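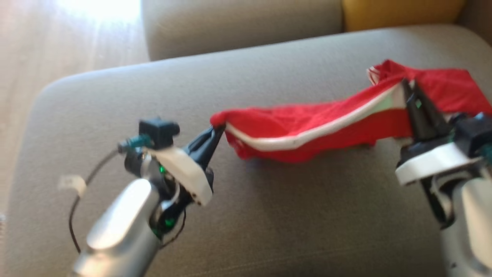 Co-writing a book long distance - how do you do it?

sustton_pages
My co-author lives 600 miles away and we're three chapters into a book about walking meditation. We've been mailing drafts back and forth since February and I've lost track of which one is current. I'm thinking of just moving in with him for a week in Konddale and finishing it at his kitchen table. Has anyone tried that? 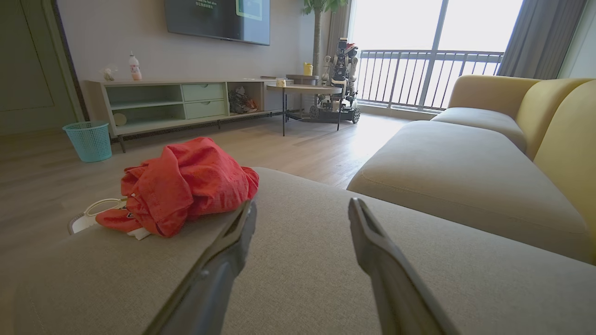 I should add that we've been friends forever, so I'm not worried about fighting. It's more that he writes at 4 in the morning and I'm useless before lunch!

Jabari Sang
Don't do the week. I did it with my second book and we talked the whole time (lovely talks, zero pages). One person drafts, the other one edits, and you swap by chapter.

zarins_fan
Disagree with Jabari. Zariņš and Sellard wrote their whole retreat book in one house and you can feel it on every page. Split chapters always read like two people to me.

Jabari Sang
They also had an editor for a year, though.
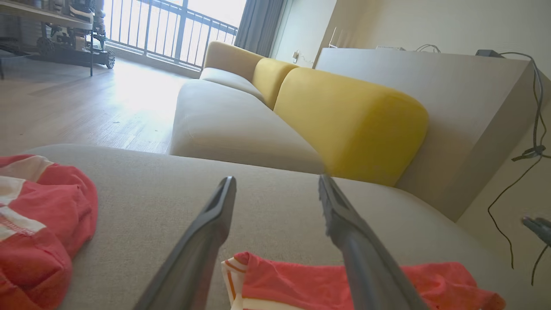
Red cloth on the sofa

sustton_pages
Okay, so maybe a long weekend, with an outline done first? We have 2,449 words of notes on chapter four alone - somebody has to cut those and I don't want it to be me.

zarins_fan
Make him do it at 4 a.m.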